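Green Blocks and Odd Pegs: the Gratdale Shape Sorter Gallery

Posted 17 Jul 2020

Welcome to the shape sorter page! If you've come over from the Gratdale toy library newsletter you'll know I have been banging on about sorters since April, and a fair few of you asked whether I'd ever put some of it in one spot. So this is the spot. It's a small gallery to begin with and I'll keep adding to it as the winter goes on and I'm stuck indoors with a cuppa and too many blocks.

I grew up with the red and blue plastic ball kind, the one you pulled apart in the middle, and I loved it to bits (quite literally, one half went under a car). What I've come around to as a grown-up is the flat block sorter, the chunky slab with the holes sunk straight down into it. You put it on a table and it stays put. Little kids can lean on it with a whole forearm and big kids can get properly fussy about lining up a corner. I've run them at playgroup, at my own kitchen table and on a picnic rug at Sivbridge, and the picnic rug is the only one I wouldn't do again, thanks to the ants.

The solid green ones are my favourites by a mile. With a rainbow set, half the kids go straight for the colour and never look at the shape. Make the peg and the block the same colour and all of a sudden they're turning the thing over in their hands, feeling along the edges, having a go, pulling it back, having another go. It's harder and it's so much more fun to watch!

1. The long peg

A tall peg over a hole with a curvy, keyhole sort of outline. Flat along one side, rounded and lobed on the other, so it isn't going anywhere until it's facing the right way.

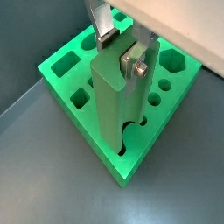
I reckon the odd profiles are the best thing to happen to sorters. Circles are over in a second. A square gives you four chances at being right. Something with a flat side and a bulge has to be thought about, and even then you can be a whisker off and feel it catch. My tip is to rest the end of the peg lightly on the block and twist it slowly until it wants to drop. Don't push! Pushing is how you get chewed-up edges, particularly on the softer sets, and once an edge goes the fit is never quite as lovely.

Peg length matters more than I used to think, too. A stubby peg vanishes into the hole and then you're tipping the whole block upside down to get it back, which gets old quickly. A long one gives you something to hold on to the entire way down, and you can have it out again in a jiffy for the next person's turn. Grown-ups with sore hands have told me the same thing. Lâm La brought a long-peg set along to the seniors' morning tea and it went around the table twice before anyone touched the scones.

If you're after a set of your own, have a poke around the toy library shelves before you buy. Gratdale has 165 puzzles and sorters on the list at the moment and you can keep one for 13 days, which is plenty of time to work out whether it'll get used at your place. The Erkeo box is a good one to start with, and the Kozan one is for people who enjoy being annoyed.

2. The tray of holes

A big green block with a terrific spread of cutouts, including a five-pointed star, an arch with a notch in it, a large round hole, three little circles close together and a good handful of slots and ovals.

I adore a star. It looks like the hard one and everybody saves it for last, when really it goes in five different ways and it's the modest little rectangles that'll have you muttering. Ovals are sneaky as well. Put two of different sizes in the same block and even adults will try the wrong one with total confidence. With the tiny round holes I like to let kids try a finger first, then the peg, and they nearly always grin at that.

For a group I set a game going with the bigger blocks. Everyone takes a peg with their eyes shut, feels it, and calls out the hole before they look. We've had 9 kids playing at once and it was loud and brilliant. 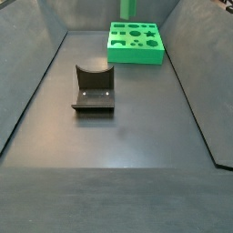
Hậu Huỳnh wrote in to say the eyes-shut game works even better if you swap pegs with your neighbour halfway through, and that foam sets are the ones to use for it as they're so much quieter when they get dropped. Hậu also wanted to know how I clean mine, given all those deep holes, and whether it's all right to put foam through the dishwasher.

Great question, and please don't use the dishwasher! I did it once with a cheap set and the pegs never sat properly again. A damp cloth with a drop of dish soap does the top, and for the holes I use an old soft toothbrush and then a dry tea towel twisted into a point. Leave the block on its side overnight so the air can get in. Crumbs come out with a good firm tap on the back step.

Swapping with your neighbour is going straight into the next session, thanks Hậu. If anybody else has a game, or a favourite shape, or a sorter at the back of the cupboard with a strange hole that no peg seems to fit, send it through and I'll add it to the page. I'm especially keen on arches at the moment.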